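Notebook, May, sizing bench

Back on the returns problem for Vudley this morning. Nabila pulled the export over breakfast and we have 570 orders with a fit complaint attached, which is more than I thought they'd hand over (thank you, Vudley!). Most of the complaints are jeans and button-downs. The comment field is a mess. People write "too small" and mean the sleeves, or the rise, or that they ordered the wrong thing at midnight and would like their money back please.

So before any modeling I read the first 100 by hand with coffee. My tags so far: waist, length, shoulder, "other brand." That last one is people saying they wear a medium at some other store, and I love it, it's the whole reason for the widget. Tagged file is in the shared folder under fit_comments. Abbas, please don't sort it, the row order is the only thing tying it to the orders until I get the real IDs.

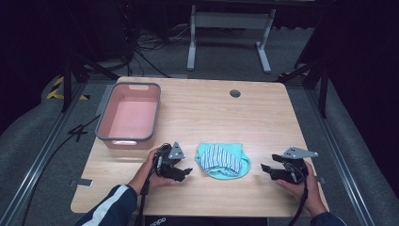

Bench, a.m. Basket on the left, striped and turquoise cloth in the middle.

Prondari's garment chart came in too. They measure waist flat and double it, Zamani measures along the curve of the band, and the two differ enough on a high rise to push a shopper a whole size over. I had been averaging them like a fool. New rule: keep the method in its own column and only compare like with like. Conversion can wait until we have both methods on the same pair of pants.

Nabila thinks we should ask shoppers for one garment they already own and like, and skip body measurements completely. I went back and forth on it and I'm mostly with her now. I tried the tape measure version on myself and got 3 different chest numbers depending on how I was breathing! Her version needs a decent catalog behind it though, and ours is thin on everything except denim.

Ran the match on a sample of 200 orders after lunch. It likes to size up when it has nothing to go on. Found the cause pretty fast, blank stretch values were being read as zero, so every unlabeled fabric was treated like stiff canvas. Changed blanks to "unknown" and let it widen the range. Haven't rerun the full set, that's going overnight.
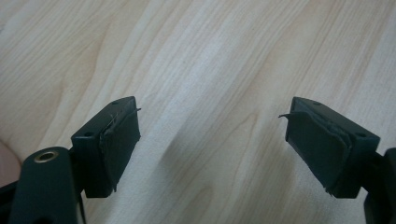

To do

Rerun with the stretch fix and save the old output next to it, don't overwrite (me, again).

Ask Clarnbridge if their size labels changed between seasons. The spring shirts look half a size shorter in the body than the fall ones and I can't tell if that's the cut or the chart.

Abbas to mock up the "what do you already wear" screen. Keep it to one question on the first page. Brand, then size, and the fit stuff after that.

Still open: do kids' sizes go in the same table? Leaning no.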